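Vinyl or cotton for an everyday kitchen table?
Forum: Home and Kitchen > Table Linens and Laundry

pdunmore
Started this topic 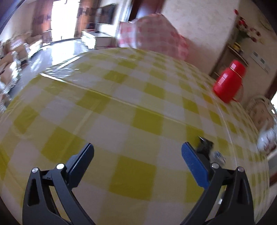
I'm trying to settle on one kind of tablecloth for daily use and stop buying a new one every few months. We moved to Trornley in April and the kitchen only has room for a round table, so everything we own for the old rectangular one is useless. Two adults, two kids, three meals a day on it, plus homework. For now I've got a yellow and white checked one on there, the shiny wipe-off sort, and you can still see the line across it where it was folded. It cleans up fine. I don't love how it feels under my arms, and my sister says it makes the kitchen look like a snack bar. Is cotton realistic with kids, or am I signing up for laundry every day? Also, how do I get the fold out?

Marlow_K
Member, 2,400 posts

Cotton is realistic if you own enough of them. I keep four in rotation. Each one stays on two or three days unless somebody spills gravy. They go in with the towels and I don't iron. I smooth them flat on the table while they are a bit damp and let them dry there.

For the fold, use a hair dryer on low. Keep it moving, hold it well back from the cloth, then press the line with your palm while it's warm.

tessaroo

Please be careful with the hair dryer. I did that on a vinyl cloth from Beaulieu and got a shiny bubble the size of a quarter that never went away. What works for me is putting it in the clothes dryer with two damp bath towels on the lowest setting for 10 minutes. Take it out right away and put it straight on the table.

Marlow_K

Vinyl in a clothes dryer is a much worse idea than a hair dryer. Most of the care tags say no machine drying at all. If the backing is flannel it can separate. I've seen it happen.

tessaroo

I've done it to three of them and they were all fine. Lowest setting, with the towels. The tag on mine didn't say anything either way.

Chantal Bouchard
Member

I ran the linen room at a small inn for 19 years and we used both kinds, so I'll give you my side of it.

Vinyl is good for breakfast rooms and patios. It fails in two places, at the edge of the table where it bends, and wherever someone puts down a hot dish. Once it cracks at the edge you can't fix it. A felt pad underneath makes it last much longer because the rim isn't rubbing against the back of it. On a round table this matters more than people think – the cloth hangs in folds all the way around and those folds get leaned on.

Cotton lasts for years but it shrinks. Buy it with several extra inches of drop and wash it before you decide it fits. Avoid plain white. A check or a small print hides a lot.

For creases in vinyl, I never used any heat except the sun. Lay it flat on a clean driveway or deck on a warm afternoon, top side down, and leave it an hour or so. If you don't have the weather for it, roll it around a cardboard tube and leave it overnight. Store it on the tube from then on and you won't have to do it again.

pdunmore

Thanks. I have a wrapping paper tube that might be long enough. What do you mean by drop?

Chantal Bouchard
Member

The part that hangs down past the edge. Measure straight across the table, then add the drop twice. For a table 42 inches across with an 8 inch drop, you want a cloth 58 inches across. Most stores sell 60 and that will do.

gil_in_cinitby

Nobody has brought up coated cotton. It's real fabric with a thin acrylic finish, so you can wipe it, and it doesn't stick to your arms. I bought one by the yard at a fabric store here in Cinitby and cut it round myself with a string and a pencil. You don't need to hem it as long as the scissors are sharp. Ours is going on five years old. It cost more than twice what the vinyl did.

Marlow_K

I had the coated stuff and didn't care for it. Tomato sauce stained it if I left it until after dinner, and you can't bleach it. To me it has the drawbacks of both.

gil_in_cinitby

Mine has had plenty of tomato sauce on it. There may be different grades. The one I have is the Urkum, in the heavier weight. Their light one did feel pretty thin in the store.

oldbaywindow

Why use a cloth at all? We gave up and went to placemats. A wood table can take a lot if you wax it now and then.

pdunmore

We bought the table used and the top has roughly 10 years of somebody else's marker on it. It's staying covered.

I think I'll do the felt pad and keep the vinyl for weekdays, then try one cotton one and see how often I end up washing it. The cloth went on the tube tonight.

tessaroo

Let us know about the tube. I'm still going to use the dryer.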